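Kitchen Odds and Ends > Sorting and Storage
Thread: Clearing the table, what gets a home and what goes

kozma_fan
Posted August 27, 2013
I'm going through the small stuff that piles up between the kitchen and the desk. My rule is that everything comes out onto one table before any of it goes back in a drawer. Then I decide. I'd like opinions on the green tray, the white container with the lid and the wooden sticks mostly. The drawers are the narrow Kozma ones, so space is tight.
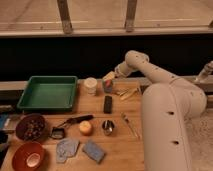
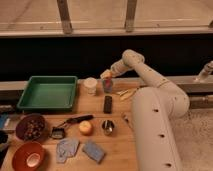 Reply 1
irstead_lane
The tray is the easiest call. Stand it in the drawer and put the long things in it. Check the raised sides first. On the narrow Kozma drawers anything much over 2 inches catches when you close them.

I would throw out the sticks. You can get a new pack anywhere.

Reply 2
pantry2062
Disagree on the sticks. They take up no room at all and I use mine for testing cakes, unsticking the blender, staking seedlings. A rubber band around them and they go in the back of the drawer.

The fruit belongs in the kitchen, obviously. I'd get the small metal cup out of the pile too. If it's the kind that dents I wouldn't put it under anything heavy.

Reply 3
irstead_lane
pantry2062 said:
They take up no room at all

Everything takes up no room until you have a drawer full of it. I moved in 2000 and found three bundles of skewers, none of which I remembered buying.

Reply 4
disano_drawers
I have the Disano inserts instead of a tray and would not go back. They cost more but you can slide the dividers. A plain tray turns into a heap in a month unless you're strict about it.

What is in the white container? If the lid is tight I'd use it for picture hooks and thumbtacks and label it on top, since you'll be looking down at it.

Reply 5
kozma_fan
Cotton swabs at the moment. I could move those to the bathroom. The Disano set doesn't fit these drawers, I measured. It needs 105 mm more than I have front to back.

Reply 6
pantry2062
Then the tray is fine. Tape a strip of cardboard down the middle, kitchen on one side and desk on the other. The pen goes on the desk side. I would keep the cup by the phone for pens and scissors if you still write messages down.

Reply 7
ekis_corner
I'd go the other way and not mix them at all. Kitchen things in the kitchen, desk things in the desk. One drawer for both is how you end up hunting for a pen with flour on your hands. Ekis used to sell a little two-tier caddy that did this well. I don't know if they still make it.

Reply 8
disano_drawers
They stopped. Irstead has something close but the handle is in the way — you can't get it under a shelf.

Reply 9
kozma_fan
Thanks, all. Swabs are going to the bathroom, hooks in the white container, tray in the top drawer. Sticks are staying for now. I still haven't decided on one drawer or two.

Reply 10
irstead_lane
Two.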